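Expanded Polystyrene: Drop-Off Changes from October

Starting in October, the Warna Street depot will accept expanded polystyrene (EPS) on Monday mornings only. Material goes to the Floltomo densifier, installed to replace a 1987 hot-melt unit. The new machine compacts foam at a ratio of 60 to 1 and needs a feed with less than 2 percent contamination by weight.
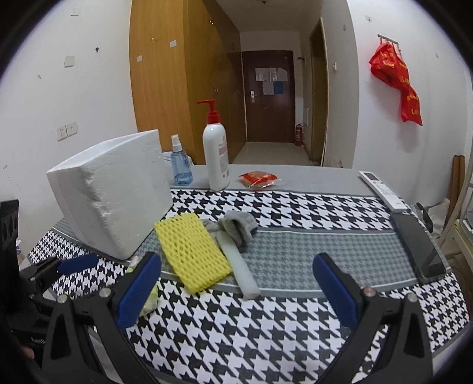 Only clean, white, rigid foam qualifies. Remove tape, labels and cardboard inserts before drop-off. Broken pieces are accepted, and a box with a crumbled edge like the white one on the houndstooth cloth can go in as it is. Bag loose beads separately. Food trays, packing peanuts and colored foam remain in the trash stream.

Last year's intake was nearly 3000 pounds, most of it appliance packaging. Compacted blocks are sold to Hundia for picture-frame molding. Loads larger than a pickup bed require a booking through the Szabó yard office.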